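How Does a Smartwatch Count Your Steps?

A smartwatch has no eyes, so it can't see your feet. It has to work out your steps by feeling how your wrist moves.

The part that does the feeling

Inside the watch is a chip called an accelerometer (say it like this: ak-sell-er-OM-it-er). It is smaller than your little fingernail. It notices when the watch speeds up, slows down or tips over.

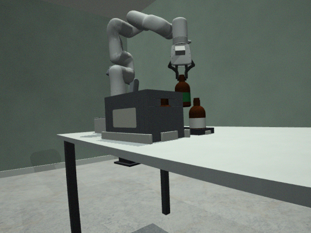
When you walk, your arm swings forward and back. The chip turns each swing into numbers. On the Flarkon, a watch made for kids, it does this about 70 times every second.

Finding the pattern

All those numbers go to a tiny computer in the watch. It looks for a bump that comes again and again at an even speed. Each bump is probably a step. If you scratch your nose once, there is no pattern, so the watch leaves it out.

Sometimes it gets things wrong. Uchenna Okoro, who is nine and lives in Claltside, wore her watch while she brushed her teeth. It gave her 213 steps and she hadn't left the bathroom! Brushing is quick and even, so it can look a lot like walking. Pushing a shopping trolley does the opposite. Your hands stay still and the watch may miss your steps.

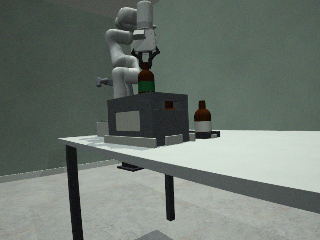 Try it yourself

You need a watch or phone that counts steps, and a friend.

1. Write down the number on the screen. Uchenna's said 3,884 when she started.
2. Walk 200 steps. Ask your friend to count out loud.
3. Wait a minute, then write down the new number.
4. Take the first number away from the second. How close is it to 200?
5. Do it again with your hands in your pockets.

Words to know

Sensor: a part that measures something, such as movement, light or heat.
Accelerometer: a sensor that measures changes in movement.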